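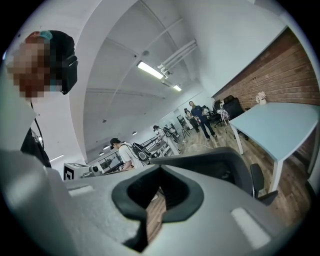 A person standing over a wooden floor.

Cellow Publishes Revised Care and Adjustment Guide for Shared Office Seating

22 Mar 2020

Cellow, a supplier of refurbished office furniture, has published a revised edition of its care and adjustment guide for shared office seating. The guide covers inspection, cleaning, setup and parts replacement for task chairs used by more than one person. It replaces the first edition in full and is free to download from the Cellow website.

The revision was prepared by the company's service department under Bijan Ebrahimi, technical manager. It draws on workshop records for 710 chairs returned for repair under service contract. The records were sorted by the part that was first reported as faulty, then by the part that was replaced. The two did not match in 200 cases. Most of these mismatches concerned chairs reported as having a failed gas cylinder when the fault was in the seat plate or the tilt lever.

"The first edition told the reader how to order a part," said Ebrahimi. "The new one starts a step earlier and sets out how to find which part is at fault. We have rewritten the section on height and tilt faults completely."

Changes in this edition

The inspection section has been divided by chair zone: base and casters, cylinder, seat plate, backrest, arms and headrest. Each zone has its own check sheet. A check sheet can be filled in by one person with no tools other than a flashlight and a hex key. Sheets may be copied for internal use.

Casters are now listed by floor type. Hard casters are specified for carpet and soft-tread casters for wood, tile and vinyl. The guide gives the stem size for each caster Cellow stocks and shows where to measure an old stem before ordering. Mixed sets are not recommended on the same base.

The cleaning section has been shortened. Mesh panels are to be vacuumed with a soft brush before any liquid is applied. Solvent cleaners have been removed from the list of approved products for mesh and for coated plastic. Woven fabric seats may still be cleaned with a water-based foam, tested first on the underside of the cushion.
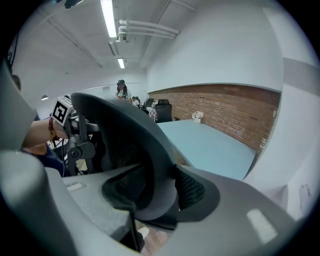 Headrest adjustment is treated in a separate section for the first time. In the first edition it was covered by a single paragraph under backrests. The new section deals with height, depth and angle in that order and states that the backrest should be set before the headrest is touched. It also gives the tightening sequence for two-screw brackets. Overtightening one screw before the other is seated was the most common cause of cracked brackets in the workshop records.

The setup section now assumes that a chair will be used by several people in a week. It gives a short routine for changing seat height, seat depth and arm height, to be followed each time a chair changes hands. A one-page version of the routine is included at the back of the guide and is laid out for printing on letter paper.

Trial at Resesstead

A draft of the guide was tried at Resesstead, an office building let to small firms, where Cellow maintains 115 chairs. Building staff used the check sheets through February and sent the completed sheets to the workshop. Cellow technicians then inspected the same chairs without reference to the sheets, and the two sets of results were compared.

Three changes were made after the trial. The arm pad check was moved ahead of the arm height check, as loose pads had been recorded as height faults. The wording for cylinder drift was changed to give a fixed test: the seat is set to full height, the user sits for ten minutes, and the height is measured again. The column headed "Other" was removed and replaced with a blank line for notes under each zone.

"The old form had one box for everything that did not fit," said Babak Kermani, who manages facilities at Resesstead. "People wrote 'squeaks' in it and nothing else. With the notes under each zone, we can tell the workshop where the noise is coming from."

Parts and compatibility

The parts list has been extended to cover the Azimi and Brurnen seating lines, both of which Cellow refurbishes. Entries give the part number, the chair versions it fits and the tools needed. Where a part has been superseded, the old number is kept in the list with a reference to the new one. Parts that need to be fitted in the workshop are marked with a W. These include all gas cylinders, all seat plates and the tension spring on the Brurnen high-back chair.

Headrest brackets for the Azimi line are supplied with new screws. The screws from the old bracket should not be used again.

Availability

The guide is available now as a download. A printed edition of 1000 copies has been produced and will be sent first to customers with a current service contract. Remaining copies may be requested through the Cellow parts desk. Customers who hold the first edition are asked to discard it, as several part numbers in it are no longer valid.

Check sheets from the first edition will be accepted with repair requests until existing pads are used up. Requests sent on the old sheets should state the chair zone in the notes box.

About Cellow

Cellow refurbishes and maintains office chairs, desks and storage for commercial customers. Services include on-site inspection, workshop repair, reupholstery and parts supply. Chairs beyond repair are taken apart, and usable bases, arms and casters are returned to stock after testing.

Press and technical inquiries: Bijan Ebrahimi, Service Department, Cellow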